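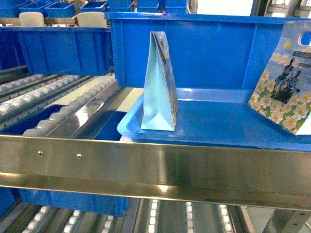

Enero, cuaderno de compras. Sigo con el presupuesto de la ampliación y ya tengo tres ofertas de dedos para la pinza encima de la mesa. Lo que más me preocupa son las piezas finas: una bolsa de regalo de papel como la azul celeste, de pie en su cubeta, pide un agarre suave – y eso se paga. Vosirora pide 2.840 por el juego completo; Clamar, bastante menos, pero sin recambios.

Los dedos que tenemos hay que cambiarlos sí o sí. He apuntado 5 pares de repuesto.

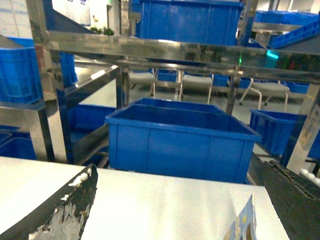 Desde Toom contestan que con 10 pares nos harían hasta un 40 % de descuento. ¡Tentador! Mañana lo consulto con Bistulen antes de cerrar nada. 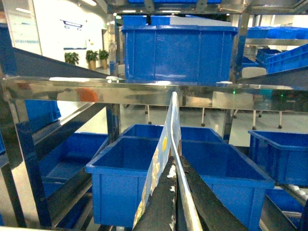

Agarre de una pieza plana, delante de la estantería.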